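Otitar Household Standby Readings

README for release 2
Last updated June 5, 2022
Maintainer: Shahram Ansari

What is in this release

Otitar is a set of plug-level electricity readings taken from household appliances while they were switched off at the front panel but still connected at the wall. It was put together to answer a fairly narrow question: how much of a home's overnight load comes from things people believe are off.

There are 2,421 readings from 398 appliances in 299 homes. The homes are in two towns, Tanham and Villell. Tanham is mostly older detached houses. Villell is mostly units built in the past few decades, and the two should not be pooled without a look at the dwelling column first.

Release 1 had the Tanham homes only. If you have code written against release 1, see the changes section near the end.

Files

readings.csv: one row per reading
appliances.csv: one row per appliance
homes.csv: one row per home
categories.txt: the category list with short definitions
exclusions.csv: readings that were removed, with a reason code
notes_tanham.txt and notes_villell.txt: free-text field notes, lightly edited to take out names and street addresses

All files are UTF-8 with Unix line endings. Decimals use a full stop. Missing values are left blank, never written as zero or -1. A zero in the watts column is a real zero, meaning the meter showed nothing above its floor.

Columns in readings.csv

reading_id: integer, unique
appliance_id: matches appliances.csv
home_id: matches homes.csv
town: T or V
start_hour: local hour the reading began, 0 to 23
duration_min: length of the reading in minutes
watts_mean: mean real power over the reading
watts_max: highest one-minute value
volts_mean: mean supply voltage
state: off, sleep, idle or unknown
shared_outlet: yes, no or blank

The state column is what the householder told us, not something worked out from the power. Plenty of televisions marked off are plainly in a network standby mode. We left those labels alone. If you want a state that follows the load, derive your own from watts_mean and watts_max.

How readings were taken

Each home was lent an Uzor meter, which sits between the plug and the outlet and logs once a minute. Householders were given a one-page sheet and asked to leave each appliance for at least one full night. Meters were checked against a bench load before they went out and again when they came back. Any meter that drifted more than 2 per cent between the two checks had all of its readings moved to exclusions.csv under code M2.

The meter does not resolve anything under 0.3 watts. Phone chargers with no phone attached usually fall below that, so they are underrepresented in any total you build from this data.

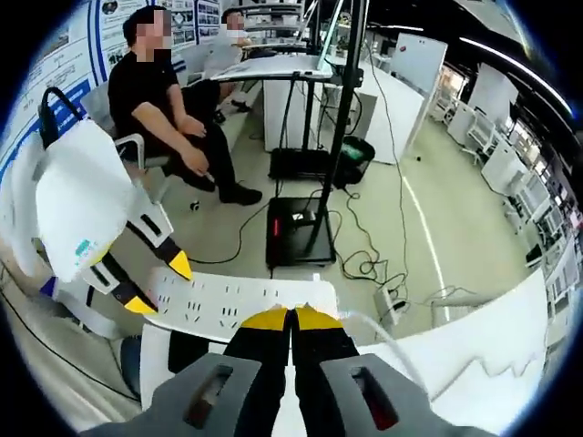
Shared outlets caused more trouble than any other part of the collection. The sheet asked for one appliance per meter, but many people plugged the meter into the wall and a power board into the meter, so that the reading covered whatever was on the board. A long white power strip with rows of sockets down its top face can serve a whole desk, and a single figure for it says little about any one device. Where the householder listed what was connected, the reading was kept with shared_outlet set to yes and the category set to multi. Where there was no list, it went to exclusions.csv under code S1. Boards with an illuminated switch draw a small amount themselves, and this has not been subtracted.

Do not divide a multi reading evenly between its listed devices. We tried this in January on a subset where both kinds of reading existed and the results were poor. Desktop computers and their monitors came out far too low and printers far too high.

Categories

The category list was drawn up before collection and adjusted once. Set-top boxes and media players were separate at first and are now a single category, as householders used the two names for the same thing. Coffee machines were split from small kitchen appliances after we saw how much the ones with a clock or a keep-warm function differed from kettles and toasters. Microwaves have their own category. Fridges and freezers are out of scope and should not appear anywhere. If you find one, please report it.

Garage door openers, doorbells and hard-wired alarms are also out of scope because they could not be metered at a plug.

Known problems

Start hours for nine Villell homes are one hour out. Their meters were not moved to daylight saving time. The affected rows are marked in notes_villell.txt but have not been corrected in readings.csv.

Two appliance models are described under different names in the two towns. The model_group column in appliances.csv brings them together.

Voltage in Tanham runs high in the middle of the day, probably from rooftop solar on the same street. This has little effect on switch-mode supplies but shows up in older transformer types.

Homes joined by responding to a letterbox flyer. Around 2,000 flyers were delivered across both towns. People who answer a flyer about electricity are likely to be more careful with it than their neighbours, and the totals here should be read as low.

Renters are undercounted in Tanham. We have no good estimate of by how much.

Changes since release 1

Villell added.
town column added to readings.csv.
power column renamed to watts_mean.
Set-top boxes and media players merged.
Exclusion codes M1 and M2 are now separate. M1 is a meter that failed outright.
Appliance ages are given in bands. Exact purchase years have been removed at the request of several households.

Privacy

Home identifiers were assigned at random and do not follow the order of visits. One-minute traces are not included, as they can show when people are at home. Requests for the traces are considered case by case and need a signed agreement.

Licence and citation

The data may be used and redistributed with attribution. Cite as Ansari, S., Otitar Household Standby Readings, release 2. Please give the release number, as category totals differ between releases.

Corrections can be sent to the maintainer with the reading_id and a short description of the problem. Fixes are held over for the next release and existing files are not changed in place.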